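Home Datasets Docs Changelog Contact

# Skokema Levy Records

Data card and README for the table of local ballot measures in Skokema County. Last updated: Sunday, March 29, 2026

## What this is

The table collects 211 ballot measures that asked voters in Skokema County to approve, renew or repeal a local tax or levy. Most of them are about roads, libraries, fire districts and school buildings. Each row is one measure at one election. If the same question was put to the voters twice, it has two rows, and the column `prior_id` connects them.

The data was typed from canvass reports and from the legal notices in the local newspaper. I started it for my own use, when I wanted to know how often the fire district in Salian had gone back to the voters after a defeat. Then other people asked for the file, so I cleaned it and wrote this page.

## Files

`measures.csv` – the main table, one row per measure

`precincts.csv` – yes and no votes by precinct, where the precinct report exists

`wording.txt` – full ballot language, separated by measure id

`sources.csv` – which report or notice each row comes from

All files are UTF-8 with commas as separators. Dollar amounts have no thousands separator. Dates are year-month-day.

## Main columns

`measure_id` is stable between versions. Please use it for joining and do not use the title, because titles were written differently by different clerks.

`district` is the body that placed the question on the ballot. The town of Baka and the Baka Water District are two separate bodies and must not be merged.

`type` is one of: new, renewal, increase, repeal, bond.

`rate` is in mills for property levies and in percent for sales taxes. Look at `rate_unit` before you compare anything.

`threshold` is the share of yes votes needed to pass. Bonds in the school district need a higher share than ordinary levies, so a measure can have more yes than no and still be marked as failed.

`yes`, `no`, `blank` are counts from the final canvass. Election night numbers are not used.

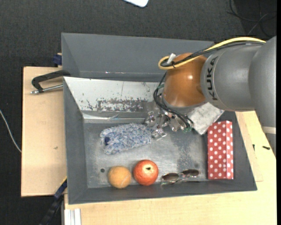 *3 min read*

## How the rows were checked

Every row was entered once from the canvass report and compared later with the published notice. When the two did not agree, I kept the canvass number and wrote the other one in `note`. There are 35 rows with such a note. In most of them the difference is in the blank votes, which some notices add to the no votes.

For the older elections in Bemeo the canvass book has water damage on several pages. The totals can be read, but the precinct lines often can not. For this reason `precincts.csv` has nothing for six of the Bemeo measures. The empty cells mean "not known" and should not be read as zero.

## Known problems

- Precinct borders changed after the last redistricting. The old precinct 20 was divided between Salian and Baka, and I did not try to estimate the votes on each side.
- The column `turnout` is calculated from registered voters on the day the books closed. For June elections before the change of registration rules, this day is not always given in the report, and then the cell is empty.
- Measures removed from the ballot by a court, or withdrawn by the district, are not included.
- The ballot wording was scanned and corrected by hand. Small errors in punctuation remain – if you need to quote it in a legal paper, please go to the original notice.

## What it can be used for

It is suitable for looking at pass rates by type of tax, at the time between a defeat and the next attempt, and at how the wording changed in a second attempt. It says nothing about individual voters. I would also be careful with comparing to other counties, where the thresholds may be different.

## License and corrections

You may copy and change the files if you name the source and keep `sources.csv` together with the data. Corrections are welcome. Please send the measure id, the column and a scan or link of the page that shows the right value. Corrections without a source stay in the open list until I can visit the clerk's office.

Contact | License | © Skokema Levy Records | Back to top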